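Business page locked after name change

marijke_h
I changed the name of our shop page from Van Beek to Zustimano on Monday. Now I cannot post and the page shows "under review". We have 362 followers. Did somebody report us?

bruvex14
Probably not a report. A full name change often starts a review. Wait and don't send the form again.

Marloes Segers
I don't agree with waiting. Mine was stuck for 14 days until I sent the business papers. 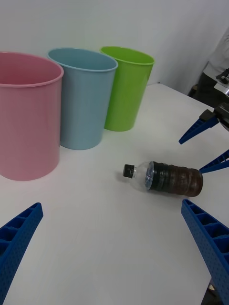
The review looks also at whether your posts fit the new name, so check the old ones first. If you sell tableware, a post with plastic cups in pink, light blue and green is fine, but it must not still say Van Beek in the text. I had to edit 2 posts.

bruvex14
Editing during a review made it longer for me - but maybe I had bad luck.

marijke_h
Thank you both. I will send the papers tonight and leave the posts for now.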